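Nonham Repair Shop Takes In Old Office Computers for Parts and Reuse

NONHAM -- A computer repair shop on the east side of town has started taking in retired office desktops, with the aim of getting as many as possible working again and saving usable parts from the rest.

The shop, Tiser, began accepting the machines in August. It expects to handle 727 of them by the time the current round of collections is finished. Most are coming from Zoltum, an insurance office that is replacing the computers on three floors of its building. A smaller number have been dropped off by residents.

"We used to get one or two a week, usually from somebody cleaning out a basement," said Şengül Işık, who manages the shop. "Now they come in on pallets. We had to clear out the back half of the store just to have somewhere to put them."

Each computer is logged at the front counter and then moved to a workbench, where the side panel comes off. Hard drives are taken out first and set aside. Zoltum asked that all of its drives be erased before anything leaves the building, and the shop keeps a written record of each one by serial number.

After that comes memory, then the processor if it is worth keeping. Power supplies are tested separately. Cases that are dented or missing panels are stripped down and sent to a metal recycler outside the county.

Bülent Gündoğdu, a technician at the shop, said memory is the part that gets reused most often. A desktop that came in with a single module can be given a second one from a machine with a bad motherboard, and for basic office work or homework that can make a clear difference.

"The processor in a lot of these is still fine for email and writing papers," Gündoğdu said. "What they need is more memory and a clean drive. The dust is the worst part of the job. Some of these sat under a desk for years with the vent against a carpet."

Not every part can be moved from one machine to another. Memory has to match what the board will take, and some office models use power supplies with their own connectors. Gündoğdu keeps a chart taped to the wall showing which models can share parts. He said he has had to rewrite it more than once.

Finished computers are being divided between the Nonham adult learning center and the Toprak neighborhood library, with the remainder going on sale at the shop. Touran Sadeghi, who runs evening classes at the learning center, said the computers in her room were old enough that students often shared.

"Two people on one keyboard is a hard way to learn spreadsheets," Sadeghi said. She has asked for enough machines to give each student in the evening class a seat, along with a few spares.

The library plans to put its share in the reading room, where the existing computers are booked most afternoons. Karlijn Leemans, the branch librarian, said the building will need new outlets along one wall before they can all be plugged in. The electrical work has been approved but a start date has not been set.

The shop has 800 square feet of floor space, and storage has become the main problem. Işık said she is renting a unit nearby for cases waiting to be opened -- a cost she had not planned on. She has hired one extra person for the bench, Doğukan Akgül, who studied electronics at the community college and started the same week as the first delivery.

So far the shop has pulled 1,040 memory modules, counting both those that have gone back into computers and those on the shelf. Modules that fail testing are put in a separate bin for recycling.

Residents who want to drop off a desktop can do so at the front counter until 5 p.m. Monitors, printers and laptops are not being accepted. Işık asked that people remove any discs and copy their own files first, as the shop does not return drives once they have been logged. Keyboards and mice are welcome if the cables are in good shape.

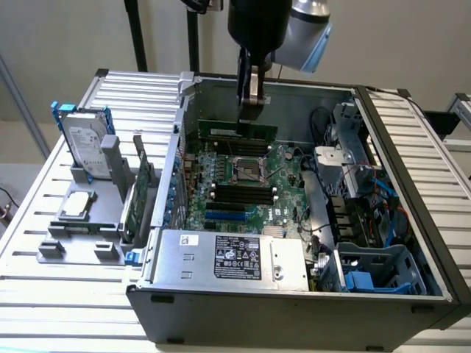 A desktop computer with its side panel off, showing the motherboard, memory slots and power supply.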